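The Ivcombe Woven Placemat
14/03/2022
By Rosaura Chávez

A placemat has one job, and most of ours used to do it badly. The old quilted ones soaked up gravy like a bath towel and then had to be washed like one. The Ivcombe is a flat mesh weave in taupe-brown and white with thin white stripes running across it, and it goes with any plate you already own, including the chipped ones.

We've sold it at Soltetgate since January, and I have had two of them on my own table the whole time, under dinner, homework and a good deal of toast. Crumbs do get into the weave. Pick the mat up by one end, take it to the sink and give it a shake. People who shake it over the floor are beyond our help.

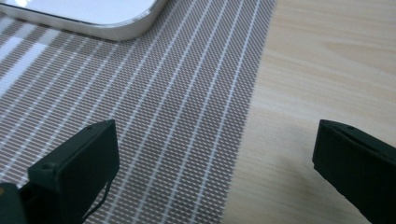

It looks best on pale wood, where the brown has something to stand out against. On a dark table it goes a bit quiet. The edges aren't hemmed, so expect a little fraying in time. You can trim a stray thread with scissors. Pulling it will get you a longer stray thread.

Wipe with a damp cloth. Keep it out of the dishwasher and the dryer, and don't put a pan on it straight from the stove. Store it flat or loosely rolled. Folded mats keep the crease, and they keep it for years.

Item no. 1668. Sold singly, so households of three are welcome.

Related items
Castaño table runner
Renonstead napkins, set of 2
Ivcombe coaster
Soltetgate bread basket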